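**Zirine Clothing Reuse Project: progress report to the Desjardins fund, March** 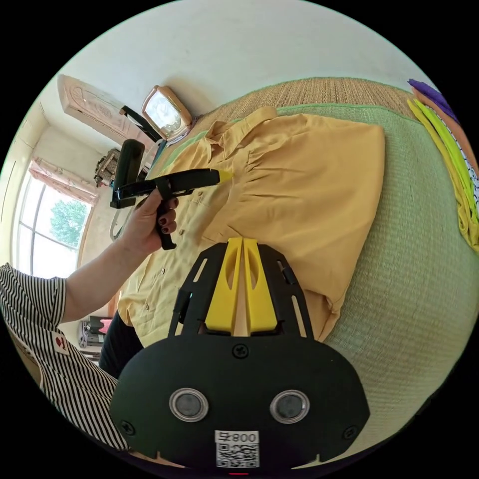

*Mustard-yellow shirt with breast pocket, laid out on a green woven mat.*

We are 3 months in and I would hold off on calling this a success. The Kovthorpe shop has taken in plenty of clothes. Whether it keeps them out of the trash is another matter, and our numbers don't settle it.

The plan promised that 80 percent of donated items would be resold or passed on. The shop says it has met that. Its count treats anything sent to the Wovevach warehouse as "passed on," and we have no record of what Wovevach does next. I asked twice and got a brochure.

**Spending.** On budget, apart from van repairs. Rent goes up in June.

**Mending classes.** We planned 5 and ran 2. Both were full, but mostly with people who could already sew.

**Sorting.** Shirts and coats sell. Children's shoes don't, and we should stop taking them.

I would not release money for a second shop yet. Before the next payment, Wovevach should give us weights in and out for each month, and the shop should report sales apart from transfers. The revised budget is attached, with the van costs on a separate line.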